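Robotics club: two arms, one task

The Akthorpe robotics club has spent the autumn term getting two arms to share a job. Fernanda Marinho, who runs the sessions, set the task in October: one arm handles a small cube while the other keeps out of its way, then they swap. The members chose a fingered hand for the left arm and a plain two-jaw gripper for the right, so that they could compare the two on the same cubes.
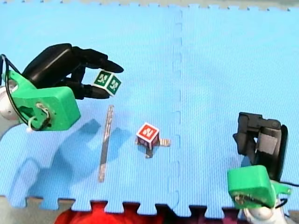
The green mounts were printed at school and are on their third version. The first two cracked at the screw holes. Jaime Arruda in Year 12 redrew the part with rounder corners and wrote most of the code that reads the markers on the cubes.

Each pair of students has to log 100 attempts before the regional round. The best pair so far has reached 70. Dropped cubes count as attempts and should be written down like the rest.

The club has 32 members and there is room for a few more in the new term. Forms are at the school office and should be returned with a parent's signature.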